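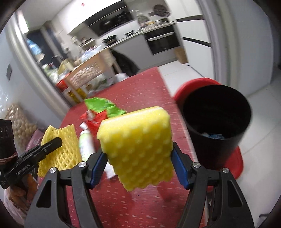
A yellow sponge with a dimpled face, held between two blue pads.

How to get a copy of a crash report in Flillbridge

If you were in a collision inside the city limits, your insurance company will probably ask for the police crash report. You can request it online, by mail, or at the records counter. The steps are the same for drivers, passengers, and owners of damaged property.

Before you start

Find the report number. The officer at the crash should have given you a card with it. If you lost the card, you can still search with the date of the crash, the street, and the last name of one driver. Searching by street takes longer, and you need to enter the nearest cross street too.

Check which agency took the report. City police cover the surface streets and the Karimi Bridge up to the east ramp. Crashes on the highway past the ramp go to the state patrol office in Darthorpe, and the city does not keep copies of those.

Requesting online

1. Go to the records page on the city website and choose "Crash reports."

2. Enter the report number exactly as it appears on the card, including the dash.

3. Select your role. Insurance agents and attorneys pick "Authorized representative" and attach a signed letter from the person they represent.

4. Upload a photo of your driver's license or other ID. The file has to be a JPG or PDF. Make sure all the corners show, or the request will be sent back.

5. Pay the fee by card and save the confirmation page. The number on it is different from the report number, and you will need it if you call.

The report comes as a download link by email. The link works for 4 days. After that you have to ask the records office to send it again, but you do not pay twice.

Requesting in person

The records counter is on the first floor of the Lorside building, at the Mill Street entrance. It opens at 8:30 a.m. and stops taking requests at 4 p.m. Bring your ID and the report number. Parking on Mill Street is metered, and there is a public lot behind the building.

If the report isn't ready

Officers file most reports within a week. Crashes with serious injuries take longer, and the online search will show "Pending" until a supervisor signs off. You can get a one-page incident summary in the meantime. Many insurers will open a claim with the summary alone, so ask your adjuster before you wait for the full report.

Fixing a mistake

Wrong plate numbers, misspelled names, and insurance details can be corrected with a short form at the counter. Bring something that shows the right information, such as your registration. The officer's account of what happened is handled differently. You can submit a written statement of up to 300 words, and it is attached to the report as a separate page. The original text stays as it was.

Keep a copy of anything you hand in.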